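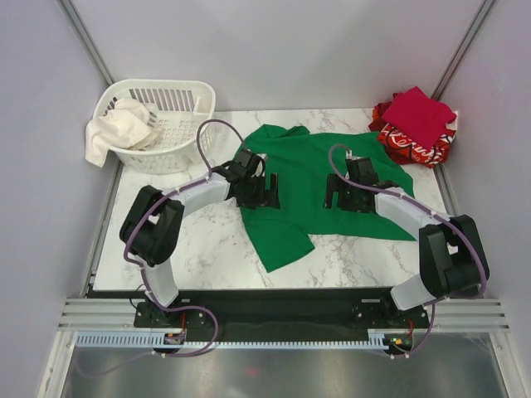 The T-shirt is a short-sleeved, collarless pullover top, usually knitted from cotton jersey, and it gets its name from the T it makes when you lay it out flat with the sleeves open. I've been keeping this entry going for a few years now (with a long gap when I moved house) and it's still the one I enjoy fiddling with most!

Origins

It started life as underwear. In the nineteenth century working men wore one-piece wool or cotton suits under their clothes, and at some point people began cutting them in half at the waist, which must have been a blessed relief in summer. The top half became the undershirt. Navies and armies took to it because it was cheap and dried quickly, and by the 1920s the word "T-shirt" was turning up in print in America. Wearing one on its own in public was still a bit daring until after the Second World War, when former servicemen just kept them on and films did the rest.

Fabric

Jersey is a knit, so it's made of loops, and that's why it stretches across your shoulders and doesn't fray much when you snip it. Weight is given in grams per square metre. My own favourite is an old Skudel shirt I bought at the Custville market one Sunday for £4, and it has gone beautifully soft, though the hem has twisted round to the side. That twisting has a name, spirality, and it comes from the yarn wanting to untwist itself in the wash. Combed cotton has had the short fibres taken out and feels smoother. Blends with polyester hold their shape better, but I find they hang on to smells.

Neck and cut

Crew necks are the standard. The ribbed band is cut shorter than the hole it goes into and stretched as it's sewn, so it lies flat against you. Many cheaper shirts are knitted as a tube and have no side seams at all – have a look at yours. The V-neck, the scoop and the ringer (with its contrasting bands) are all common too.

Printing

Screen printing pushes ink through a mesh, one screen per colour, and it's still what most people use for big runs. The Emberg print shop, where I did a weekend course, had a shelf of 23 old screens from local bands and I wanted every one of them. Transfers are quicker for one-offs but they crack.

Washing

Inside out, cool, and hung up by the hem if you don't want peg marks on the shoulders. Tumble drying is the main cause of shrinkage.

Comments (3)

declercq_knits: Spirality also depends on how many feeders the machine runs. Might be worth a line?

Mo81: My crew necks always go wavy. Is that the washing or the shirt?

tubular: Bit more on ringers please, I've got loads.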